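Packing for a press trip: the tips page, updated 4 Nov 2020

Keerthana Namboodiri

No trips at the moment obviously, but I've been asked for this list so many times that I'm putting it all in one place while I've got a free morning. Mostly for people who go abroad for tech launches and factory visits. Works for any short work trip really. Skip to the bit you need.

Before you pack anything

Get the real itinerary. Not the pretty PDF with the skyline on the front, the one the driver has. Ask the PR company for it outright. You want to know how long each transfer is, if there's a factory floor (closed shoes, no arguing) and whether dinner is the sort with jackets.

Ask what plugs the hotel has. Don't trust "international sockets" on a booking page. I was told that about the Gridholm in April last year and spent the first night charging my phone off the back of the telly.

Check your passport has enough months left on it. Then check again. Meenakshi Kartha got as far as the check-in desk with five months left when the rules wanted 6, and went home on the train with her suitcase and a very large coffee.

Photocopy the passport. One copy in the case, one at home on the fridge.

The bag

One cabin bag, one small rucksack. No hold luggage for anything under a week. You'll be handed a press kit the size of a paving slab and you need space for it, so leave the bottom third of the case empty on the way out. Yes, a third.

Weigh it on the bathroom scales. Stand on them with the bag, then without, take one from the other. Those little hook scales are fine too but mine always has a flat battery.

I've had the same Niltari cabin bag for years. Wheels squeak. A drop of sewing machine oil on each axle, wipe off the extra, leave overnight on newspaper. Not cooking oil, it goes sticky and picks up every hair in the airport.

If the zip sticks, rub a pencil up and down the teeth. Candle stub also works but leaves bits.

Cables and chargers

Lay every gadget out on the table. Put its cable next to it. Anything without a cable doesnt go.

One freezer bag per gadget, cable inside, name on the front in marker. Clear ones. Security can see through them and so can you at midnight.

Wrap the cable loosely round your hand, then a bread bag tie round the middle. Never wrap tight round the plug, thats what splits them.

One adaptor plus a four-way extension lead from home. Cheaper than four adaptors and you'll be popular in the press room.

Power banks in hand luggage. Always. They'll take it off you otherwise, or worse, pull your case off the plane.

Spare batteries: tape over the ends with masking tape, fold the corner under so you can get it off again.

Memory cards in an old mint tin. Full ones face down, empty ones face up. Decide which way round before you go and write it inside the lid, because I once formatted a whole morning at the Murakami stand.

Clothes

Pick one dark colour and build on it. Two pairs of trousers, a shirt a day, one jumper, one smart thing. Everything has to go with everything.

Roll the soft stuff, fold the stiff stuff. Rolled shirts come out creased round the tummy whatever anybody says, so fold those round a sweater and put them in last.

Socks inside shoes. Shoes inside a shower cap, soles down.

A big cotton scarf or a light throw is worth the space. Blanket on the plane, pillow if rolled, wrapping for a loan camera on the way back. Checks hide coffee better than plain. Wash it before you go, with nothing fluffy.

Creases: hang the shirt in the bathroom, hot shower running, door shut, ten minutes. Pull the hem down with wet hands. Don't iron on the hotel desk, the varnish lifts and they will bill you.

Stain on the only smart shirt? Cold water first, never hot. Dab of hotel shampoo, work it in from the back of the cloth, rinse, roll in a towel and stand on the towel. Dry by morning if you open a window.

Packing on the bed

Put everything on the bed the night before and walk away for an hour. Come back and take out two things. You won't miss them.

Use a cloth or throw over the covers if your case has been on pavements. The wheels are filthy, think about it.

Sort in the order you'll want things, not by type. Night things and toothbrush on top, you'll be getting in late.
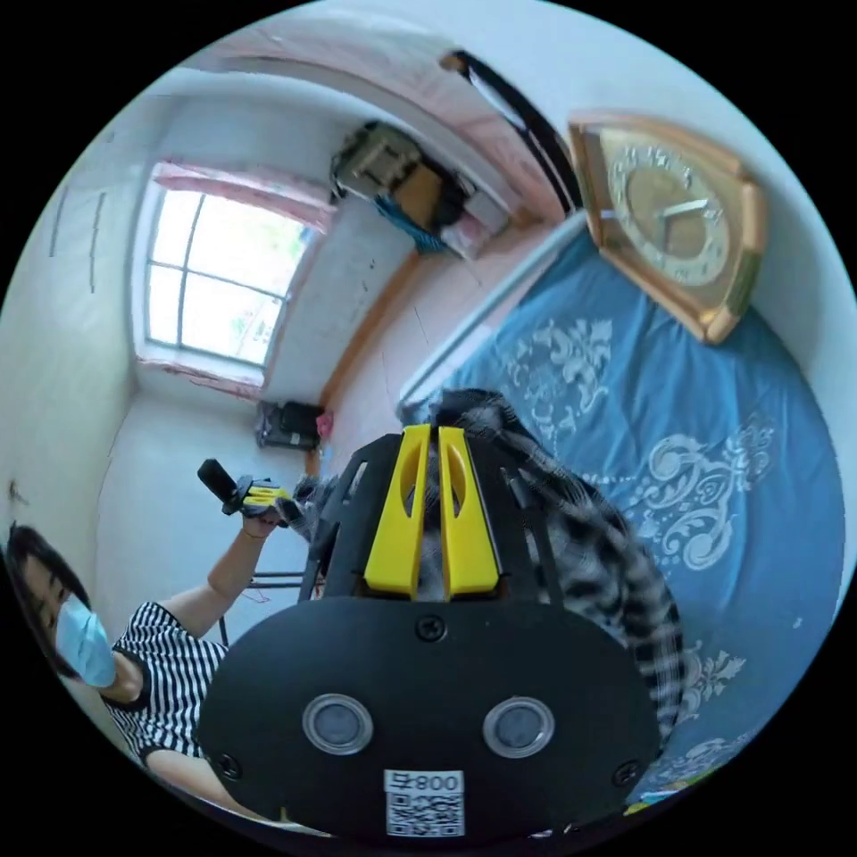 Checked cloth on the job, both times.
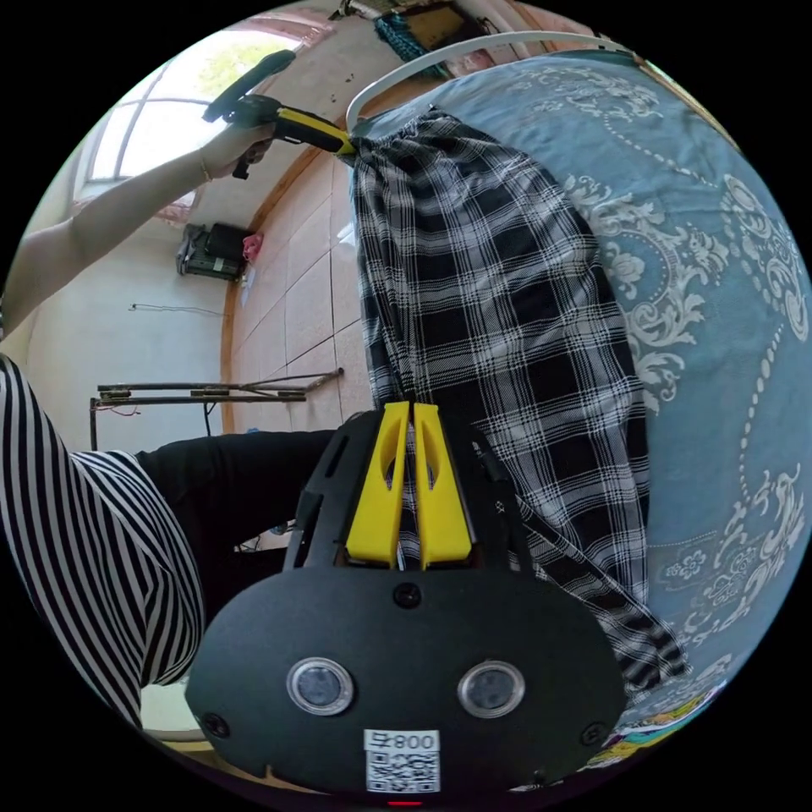
At the hotel

Pick one spot for everything that matters. Passport, room key, badge, phone. Same spot every time. Mine is the left hand side of the desk.

Photograph your reciepts the minute you get them. Thermal paper fades to nothing in a warm pocket and accounts won't take your word for it. I had 157 pounds of taxis turn blank on me once.

Use the ice bucket for charging clutter so it doesn't fall down the back of the bedside table. Dry it first!

Room too dry from the air con: damp flannel over the back of a chair. Not over the lamp.

Curtains that won't meet in the middle. Trouser hanger with the clips. Best tip on the page probably.

Fill the kettle, boil it, tip it out, fill it again. Then make your tea.

Food and drink

Bring oat biscuits. Press lunches run late, more than 2 hours late quite often, and there's only so much you can do with a mint.

Empty water bottle through security, fill it the other side. If it smells, half a spoon of bicarb and warm water overnight before you travel, rinse well. Lids off in the cupboard.

Teabags in a jam jar. Don't laugh, you'll want one.

Coming home

Dirty washing in the pillowcase you brought for it. Whole thing goes straight in the machine, pillowcase and all.

Loan kit goes back in its own box with its own bits. Tick it off against the list that came with it, before you leave the room. Edard once chased me for 8 weeks over a lens cap that was in my coat.

Empty the case the same night. All of it. Stand it open by a window next day, then stuff a dryer sheet or a bar of soap in the lining pocket before it goes back on top of the wardrobe.

Restock the wash bag now, while you remember what ran out. Plasters, mini toothpaste, headache tablets, spare hair ties.

Write down what you didn't use and tape it inside the lid. Mine says NO UMBRELLA, NO SECOND BOOK, and has done for ages, and I still pack the book.

More to add on wash bags when I find my notes.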